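# Greifer neu eingestellt, Kabel getauscht, Nullpunkt verschoben

Notizen aus dem Januar, vor allem für mich selbst, falls ich das in einem Jahr wieder machen muss.

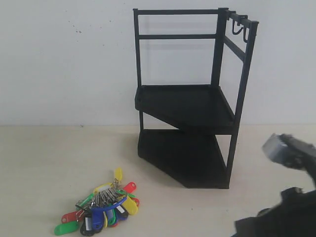
Der Arm an der Tischzelle lief seit dem Herbst mit demselben Greifer und denselben Fingern. Ich wollte ihn eigentlich nur nachfetten, aber beim Durchsehen der Protokolle fiel mir auf, dass die Schließposition langsam gewandert war. Der Zähler stand bei 3.777 Zyklen, was für diesen Greifer nicht viel ist. Die Aufgabe ist einfach: Schlüsselbund vom Tisch nehmen und an einen der beiden kleinen S-Haken am schwarzen Eckregal hängen. Die Haken sitzen rechts an der oberen Schiene, und der Arm kommt ebenfalls von rechts. Er hat dort also wenig Platz zum Ausholen. Wenn der Nullpunkt nicht stimmt, stößt der Finger an die Schiene, bevor der Ring über dem Haken ist. Das war in der letzten Zeit öfter passiert, und ich hatte es zuerst auf die Bahnplanung geschoben.

## Ausgangslage

Die Zelle steht bei mir in Inden im Nebenraum. Tisch, Arm, Netzteil, ein kleiner Rechner darunter. Die Steuerung läuft über ein Programm, das ich vor zwei Jahren angefangen habe und das intern Hillunum heißt. Es macht nicht viel: Positionen anfahren, Greifer auf und zu, Strom mitschreiben. Für die Wartung reicht das, weil ich am Stromverlauf sehe, ob die Finger sauber schließen.

Normal ist ein kurzer Anstieg beim Kontakt und danach eine ruhige Linie. Zuletzt hatte ich nach dem Kontakt ein Zittern drin, mal mehr, mal weniger, je nachdem wie der Arm stand. Dass es von der Armstellung abhing, hätte mich gleich auf das Kabel bringen müssen. Ich habe trotzdem mit der Mechanik angefangen.

## Mechanik

Strom aus, Stecker gezogen, Arm von Hand in die Parkstellung gebracht. Die Finger gehen mit zwei Schrauben ab. Eine davon war nur noch handfest. Ich hatte sie beim letzten Mal ohne Schraubensicherung eingedreht, daran kann ich mich noch erinnern, weil die Flasche leer war und ich am nächsten Tag eine neue besorgen wollte. Die neue Flasche stand seitdem ungeöffnet im Schrank.

Die Führungen habe ich mit einem fusselfreien Tuch ausgewischt und neu gefettet. Da war mehr Abrieb drin als erwartet, dunkel und schmierig. An den Führungen selbst konnte ich keine Riefen finden. Die Beläge an den Fingerspitzen waren dagegen auf einer Seite glatt poliert, genau da, wo die Schlüsselringe anliegen. Ich habe sie gegen neue aus dem gleichen Material getauscht und die alten aufgehoben. Man kann sie zur Not umdrehen.

Danach die Schrauben über Kreuz angezogen, erst leicht, dann fest. Spiel an den Fingerspitzen war mit der Hand nicht mehr zu spüren.

## Kabel

Nach dem Zusammenbau war das Zittern noch da. Schwächer, aber an denselben Stellen. Also doch das Kabel.

Die Leitung zum Greifer läuft außen am Arm entlang und macht am letzten Gelenk eine enge Schlaufe. Ich hatte sie dort mit einem Kabelbinder fixiert, zu straff, und bei jeder Drehung wurde an der gleichen Stelle geknickt. Von außen sah der Mantel gut aus. Mit dem Durchgangsprüfer und etwas Wackeln war der Fehler nach fünf Minuten gefunden: eine Ader der Signalleitung hatte Aussetzer.

Das Ersatzkabel kam von Calloway, fertig konfektioniert, mit 500 mm etwas länger als das alte. Die zusätzliche Länge tut der Schlaufe gut. Statt Kabelbinder habe ich jetzt Klettband genommen, zwei Punkte, dazwischen hängt die Leitung frei. Beim Durchfahren aller Gelenke bleibt sie weit genug vom Tisch weg. Das habe ich zuerst langsam von Hand geprüft und erst dann mit Motor.

Falls jemand so etwas nachbaut: den Stecker am Greifer vor dem Abziehen markieren. Er passt bei mir mechanisch auch um 180 Grad gedreht. Ein Strich mit dem Lackstift reicht.

## Nullpunkt und Haken

Mit neuen Belägen stimmt die alte Schließposition natürlich nicht mehr. Ich fahre den Greifer dafür ganz langsam zu, bis der Strom über die Schwelle geht, und schreibe den Wert als neuen Nullpunkt weg. Das mache ich fünfmal und nehme den mittleren Wert. Die fünf Werte lagen diesmal eng beieinander. Vorher war das eine ziemliche Streuung gewesen.

Dann die Positionen der beiden Haken neu einlernen. Der rechte hängt etwas tiefer als der andere, deshalb haben beide einen eigenen Anfahrpunkt. Früher hatte ich einen gemeinsamen Punkt und einen Versatz, das war beim Umbau immer eine Fehlerquelle. Der Anfahrpunkt liegt vor der Schiene, von dort geht es in einem Bogen nach oben und dann senkrecht herunter auf den Haken.

Das Regal ist leicht, und wenn der Finger dagegenkommt, verrutscht es. Ich habe deshalb die Füße auf der Tischplatte mit Bleistift angezeichnet. Die Striche sind dünn, aber beim Zurückschieben helfen sie. Festschrauben will ich es nicht, weil ich den Tisch auch für andere Sachen brauche.

Beim Schlüsselbund selbst ist das Schwierige, dass die bunten Anhänger jedes Mal anders liegen. Mal ist der Ring frei, mal schiebt sich ein Anhänger davor, und der blaue ist der größte Störenfried. Für den Abgleich lege ich den Bund deshalb von Hand mit dem Ring nach oben hin. Für die eigentlichen Läufe lasse ich ihn, wie er fällt. Wenn der Greifer einen Anhänger statt des Rings fasst, bricht das Programm ab und öffnet wieder. Diese Prüfung geht auch über den Strom, und die Schwelle dafür musste ich nach dem Belagwechsel ein Stück anheben.

## Probelauf

Zuerst leer, ohne Schlüssel, 60 Durchgänge mit halber Geschwindigkeit. Stromverlauf ruhig, keine Aussetzer, auch nicht in der Stellung, in der es vorher am schlimmsten war. Danach mit Schlüsseln. Zweimal hat er einen Anhänger erwischt und richtig abgebrochen, einmal hing der Ring nur auf der Spitze vom Haken und fiel beim Wegfahren herunter. Ich habe die Ablage daraufhin zwei Millimeter tiefer gesetzt. Seitdem ist es nicht wieder vorgekommen, aber das will ich noch ein paar Tage beobachten.

Die volle Geschwindigkeit habe ich vorerst nicht wieder freigegeben. Das Fett soll sich erst verteilen, und ich habe es nicht eilig.

## Für das nächste Mal

- Belag und Schrauben nach fast 2.000 Zyklen ansehen und nicht erst, wenn etwas auffällt
- Schraubensicherung steht jetzt in der Kiste beim Tisch
- Durchgangsprüfer zuerst, wenn der Fehler von der Armstellung abhängt
- Klettband am letzten Gelenk auf Sitz prüfen
- Einstellungen nach dem Einlernen sichern, der alte Stand liegt im Ordner Pritholm

Offen ist noch das Lager im zweiten Gelenk, das beim langsamen Fahren leise knackt. Das tut es schon länger. Ich habe ein Ersatzlager bestellt und baue es ein, wenn es da ist.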